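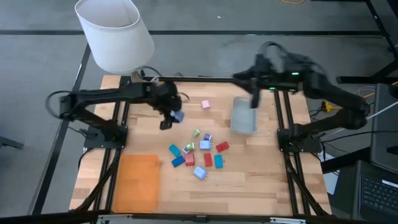
Butcher-block table on the concrete floor

Ticket: Stilell hardwax oil still tacky on butcher-block top
Opened by: Raíssa Honorato
Assigned to: Mudassar Farooqui
Opened: Oct 27, 2018
Status: Closed

Problem as reported
Second coat of Stilell went on five days ago and the surface still grabs a paper towel when I press down. First coat dried overnight. Sanded to 120 before coat one, light scuff with a gray pad before coat two. Room is about 50 degrees at night. The can is from May and had been opened once.

Reply, Mudassar Farooqui
How long did you leave the second coat before wiping it off? Did you stir the can or shake it?

Reply, Raíssa Honorato
Stirred. I didn't wipe the second coat at all, I thought that was only for the first one. The second has the white bin and the blue box on the tabletop. 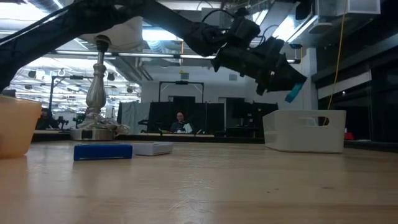

Steps given
1. Clear the top. Rub a small spot with mineral spirits on a white rag and let it dry.
2. If the spot is no longer sticky, do the whole top, changing rags often. Lay used rags flat outdoors to dry.
3. Keep the room at 65 or warmer for 8 hours.
4. Scuff with 200 grit, vacuum, and put on one thin coat. Wipe off everything that will come off after 15 minutes.

Outcome
Customer reports test spot dried clean. Whole top done the next day, no tack after recoat. Lorraine Halliday to add the wipe-off time for coat two to the label text.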